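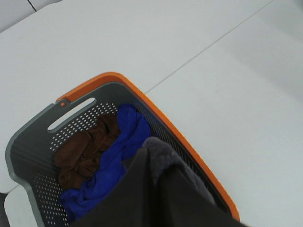
Mixed garments in a perforated laundry basket on a tabletop, seen from a wrist-mounted camera.

The Dangate Practice is a set of rules for robotic handling of household textiles, used in laboratories that record or test the unloading, sorting and folding of laundry. It covers the preparation of the work surface, the loading of the container, the behavior of the arm near people, and the records kept for each trial. The Practice is voluntary. It does not replace the safety standards that apply to the arm, its controller or the building in which it is installed.

Background

The first text was drafted by Roy Hulme at the Dangate test laboratory and circulated as an internal sheet of 14 rules. The sheet dealt mainly with entanglement, a fault in which a sleeve, cord or hem stays caught on the gripper after the fingers have opened. Elsie Haslam, working at the Somside site, added the sections on loading and record keeping after the two laboratories found that their results could not be compared. Somside had been placing garments one at a time, while Dangate tipped them in together. Both methods had been reported under the same task name.

The combined text was adopted by both sites in December. The current edition is dated Aug 4, 2021, and is also followed at Dunmore.

Scope

The Practice applies to arms mounted at a table and working on dry textiles in an open container. It excludes wet laundry, closed hampers, washing machines and dryers. Bedding larger than a pillowcase is excluded as well, although Dunmore applies the same rules to single sheets under a local extension.

Work surface

The surface must be level, matte and clear of objects that are not part of the task. Where two panels or tables are joined, the height difference at the joint may not exceed the limit stated in the site record, and the joint must be noted. Thin fabric dragged across a raised edge can catch and give a false force reading.

The container may stand at any angle to the table edge unless the trial sheet fixes one. It must not overhang. Clamps and adhesive pads are allowed if they are recorded, as a fixed basket hides one of the more common failures, in which the container slides or tips along with the garment being lifted.

Container

An open basket with rigid or semi-rigid walls is preferred. Perforated walls are accepted. Handle slots and wall openings are inspected before each session for cracks and sharp molding flash, both of which snag knitted fabric. A rim that differs in color from the body is helpful to edge detection but is not required, and a site that relies on rim color must say so in its report.

Loading

Garments are loaded loosely and may overlap. Folding, rolling or stacking them in advance is not allowed in a standard trial. The load should include items that differ in color and weight. At least one dark item is required, with dark fabric against a shadowed wall treated as the reference case for poor contrast.

Items with pile, fleece or fur-like trim are permitted and are listed separately. Such surfaces return uneven depth readings, and a pinch grasp may close on the pile without holding the cloth beneath it. Pockets are emptied. Belts, drawstrings and detachable cords longer than 200 mm are removed or tied back.

A garment that hangs over the rim at the start of a trial is left in place. Early versions of the Practice required it to be pushed back inside. The rule was dropped at Haslam's request, on the grounds that household baskets are often loaded past the rim and that the correction was being made differently by each operator.

Grasping and motion

The arm approaches from above or from an open side. Contact with the container wall is allowed at reduced force but ends the trial if the container moves by more than 30 mm. After a grasp the arm lifts vertically until the item is clear of the rim, then pauses. If a second item has come up with the first, the operator records a multiple pick. The arm may put both items down and try again, and the retry is counted as a new attempt.

Wrist-mounted cameras must be secured so that neither the housing nor the cable can enter the load ahead of the fingers. The lens is cleaned before each session, as lint on the glass has been mistaken for marks on the fabric.

Operator safety

No one reaches into the container while the arm is enabled. To clear a snag, the operator stops the arm, confirms the stop at the controller and opens the gripper by hand. Pulling on a caught garment to free it is prohibited. Loose sleeves, scarves and lanyards are not worn within reach of the arm.

Records

Each trial sheet lists the container, the garments by color and type, the lighting, the gripper fitted and the name of the operator. Images are kept for 90 days after the report is issued. Failed trials are kept on the same terms as completed ones.

Reception

The Cunton laboratory declined to adopt the Practice, arguing that the ban on arranged loads made repeat trials too variable for comparing grippers. Hulme replied that arranged loads could still be reported under a separate heading, and the current edition includes such a heading in its annex. Cunton uses the annex for its gripper tests but keeps its own trial sheet.

See also
Deformable object handling
Bin picking
Collaborative robot safety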